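4. Setting up the wrist view and your first grasp plan

By now you should have Prollora installed and the Dranden controller talking to it (section 3, if you skipped ahead, and I know some of you skip ahead). This section gets the simulated wrist camera feeding the planner, so the arm has some idea of what it's looking at before you let it close its fingers on anything. I do all of this in simulation first, every single time, even when I'm only changing one setting. It costs me a cup of tea and it has saved me a fair few bent fingertips on the real arm.

4.1 Load a scene and check the view

1. Start Prollora and wait for the little status lamp at the bottom of the window to go green. On my old laptop this takes ages. On anything decent it's a few seconds.

2. Open the scene list and pick any of the tabletop scenes. I'm using number 223 all the way through this section, so pick that one if you want your screen to match mine.

3. Set the view to Wrist and press Reset. The arm goes to its home pose and the picture updates.

4. Pause the clock before you do anything else. The Yagi physics engine keeps running while you're reading menus, and round things roll!

Note: if the view comes up plain black, the renderer has started before the scene has loaded. Press Reset again. I've reported this one and it's on the list.

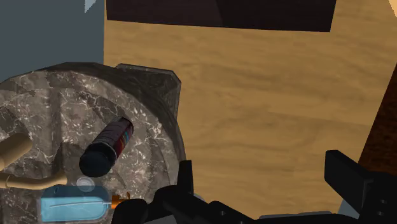

Zlata Chornovol

You want both gripper fingers in view along the bottom, with the table beyond them. If yours are missing altogether, the camera is mounted on the wrong link, so go back to the mounting menu and choose wrist_2 (the planner will still run with the wrong link, by the way, it'll just be confidently wrong about where everything is).

4.2 Mask out the gripper

The detector doesn't know that the black fingers belong to the arm. With a black can lying in the tray it can easily join finger and can into one long object and then try to plan a grasp on itself, bless it.

1. Open Perception, then Self mask.

2. Press Build from model. Prollora works out where the fingers should appear from the joint positions and paints over them.

3. Set the margin to 11 pixels. Smaller than that and you get a thin dark outline left behind, which the detector loves.

4. Open and close the gripper with the slider and watch that the mask follows. If it lags, turn on Sync to joint clock.

Caution: rebuild the mask whenever you change fingers. It isn't done for you.

4.3 Pick a target and tidy the detections

1. Press Detect. You'll get a coloured outline for each thing it thinks it has found.

2. Drop anything that scores under 80. There's a slider for that, and it remembers where you left it.

3. Look hard at see-through things. The pale blue bottle usually comes out all right for me, but the small clear disc next to it tends to vanish or get swallowed by the marble. If that happens, switch on Use simulated depth for that one object and leave the others alone.

4. Anything that runs out of view, like the tan pieces on the left, gets a dashed outline. The planner won't grasp a dashed object. Jog the arm until the whole thing is in view and press Detect again.

5. Click the can. Its outline goes solid and its long axis appears as a line. On a can lying at an angle that line should run from base to top. If it runs across the can, press Flip axis.

Note: the veins in the marble can show up as long skinny detections. Raise Minimum thickness one notch at a time until they go away. I'd stop there, as the next thing you lose is the thinner tan piece.

4.4 Plan and preview

1. Press Plan. You'll be offered a handful of grasps, best first.

2. Turn on Rim check. The tray has a thick raised edge, and the quick planner treats it as flat table unless you tell it otherwise. My first week with this I had a finger going straight through the rim and couldn't work out why the score was so good.

3. Step through the preview slowly, with clearance set to 2 centimetres for the approach.

4. When you're happy, unpause the clock and press Run.

Caution: a plan belongs to the pose it was made from. If you move the arm by hand, plan again.

If Run stops halfway with "target lost", the hand has most likely got close enough to hide the can from its own camera. Turn on Hold last pose under Perception and try once more. The Ellel driver needs the same option switched on separately, and I cover that in section 5 along with moving over to the real arm.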